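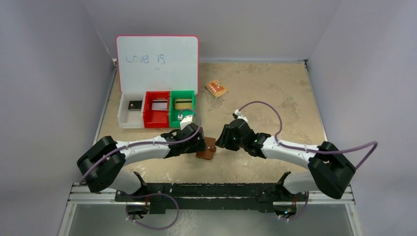
Tabletop Whiteboards and Open Bins: Gallery

Posted 4/14/18

This gallery covers the small sorting layout used on the Lavstead bench: one tabletop whiteboard at the back and a row of open bins in front of it. The same layout has been in use since July of last year. Notes are given by item. Measurements are left out because the bins have been replaced more than once and the sizes differ slightly between batches.

Whiteboard. White face, thin border in a red-pink shade. It stands upright toward the back left of the surface, so the writing clears the tops of the bins. The marker is a faint blue-gray and reads "Love is" across the upper part. Most of the board is still blank. A darker marker is easier to read from the front of the bench and wipes off just as well with a dry cloth.

Bins. Three in a row, set close together: translucent white, red, green. All are open at the top. Color is the only label. Earlier layouts used printed tags from Prerora, but the adhesive failed on the smoother plastics and the tags were dropped.

Contents. One small rectangular item per bin — black in the white bin, silver-white in the red, gold-tan in the green. The silver-white one leans on the inner wall and the gold-tan one lies against the back. Flat items tend to settle this way in a bin with plain sides. A folded paper liner reduces sliding.

Loose pieces. A small square piece in orange-tan, with a patterned top like a cracker, lies flat to the right of the whiteboard. A small brown square is held up in front of the bins. Neither color matches a bin, so squares are sorted last.

Surface and walls. Beige speckled top, pale gray-lavender walls, even light. The speckle hides marker dust well. It also hides crumbs, so the top is wiped after every session. Walls are cleaned with water only.

Stock. The Ostov bin is sold in cartons of 30. The current board is the Bastos model 139, rated by the maker for up to 3,000 wipes.

Comments (5)

Does the translucent bin yellow over time? Mine did after one summer near a window.

Reply: Slightly. Ours is kept out of direct sun.

I run the same colors but with the green on the left. No difference in use.

Is the 139 magnetic?

Reply: No. The magnetic version is a separate part and is heavier.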